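Box gardening

From the Horville Allotment Pages, the growing guide anyone can add to

Box gardening is the habit of raising vegetables, herbs and flowers in old cardboard boxes, either for the first few weeks or for a whole season. It's also called carton growing, and in the village of Brophy, where I learned it, people just say "boxing on".

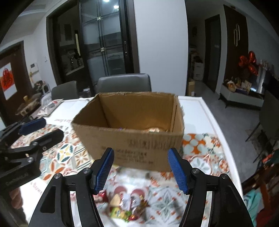

Gonzalo Requena wrote in to say that I should put the warning first: cardboard holds water beautifully for a fortnight and then gives up all at once, usually when you're carrying it. He's right, so there it is. Carry your boxes from underneath, always, and preferably on a tray!

Origins

I can't give you a proper history, I'm afraid, as it's the kind of thing people have done quietly for as long as there have been boxes to spare. My gran started her leeks in shoe boxes on the landing. Around Horville the habit got going properly when the old Drelalero fruit warehouse shut and left its cartons stacked by the gate for anyone to take. I came home with far too many (the car smelled of oranges until December) and had to find something to do with them.

The name "box gardening" causes no end of muddle with gardening in raised wooden beds, which has its own page. If you came looking for sleepers and screws, you want that one.

Choosing a box

Plain brown cardboard is what you're after. Shiny printed stuff rots slowly and often has a plastic film on it, which you'll be picking out of the soil for years. Peel off all the tape and labels before you fill it, and pull out any staples. Tape is a nuisance to get off once the box is damp, so do it the night before with a cup of tea.

The top flaps can come off or be folded down inside, whichever you like. I tear mine off, because I can never find the scissors, and the seedlings have yet to complain about a ragged edge. Folding them in makes the sides stiffer, though it does eat into your growing room. Depth matters more than width. Lettuce will put up with a shallow box, but beans and sweet peas like to send their roots straight down and sulk if they hit the bottom early.

Double-walled boxes, the sort that kitchen things get delivered in, last the longest. Egg trays are lovely for chitting potatoes and hopeless for nearly everything else.

Filling

Line the bottom with a couple of sheets of newspaper, then fill with compost to a thumb's width below the rim. Don't ram it down. I mix in a bit of sieved leaf mould if I've got it, and for carrots a good few handfuls of sand.

Water it before you sow, let it stand, and water it again. Dry cardboard drinks a surprising amount, and if you skip this the sides will pull the damp away from your seeds on the first warm day. After that, go gently with a fine rose on the can.

What grows well

Salad leaves, peas for shoots, radishes, spring onions, coriander and dwarf beans are all easy. My favourite is a local runner bean called Nanasska, which has pinky-orange flowers and pods that stay tender even when you've forgotten them for a week. I get 2 plants to a middling box and put the whole thing in the ground, cardboard and all, once the frosts are over.

Courgettes start well but get too big too fast, so move them on early. Tomatoes I've gone back and forth on. They like the warmth round their roots, but they're thirsty, and a thirsty plant in a soggy box is a recipe for sweeping up compost. Mint would probably do nicely if you could trust it to stay there, and you can't.

Planting out

Dig a hole a little deeper than the box, soak everything, lower it in and slit the sides with an old knife so the roots can find their way. Cover the rim completely. Any cardboard poking up above the soil acts like a wick and dries out the whole lot, and I lost a very nice row of beans that way before I worked it out.

The box will soften and break up where it sits. Worms love it. When I dug over my bean patch last year there was hardly a scrap left, only one bit of tape I'd missed.

Problems

Slugs are the big one, as they hide underneath by day and come up for supper. Lift the boxes on a Thursday or whenever suits you, and have a look with a torch after dark as well. Standing them on slats helps.

White fuzz on the outside of the cardboard is common and I've never known it hurt a plant. If it turns up on the compost itself, you're watering too much or the air's too still, so open a window or move the box outside for the day.

Ignacio Benítez grows his on a flat roof and tells me wind is his worst trouble. He puts a brick in each corner box and ties the row together with string.

See also

Raised beds
Newspaper pots
Leaf mould
Saving bean seed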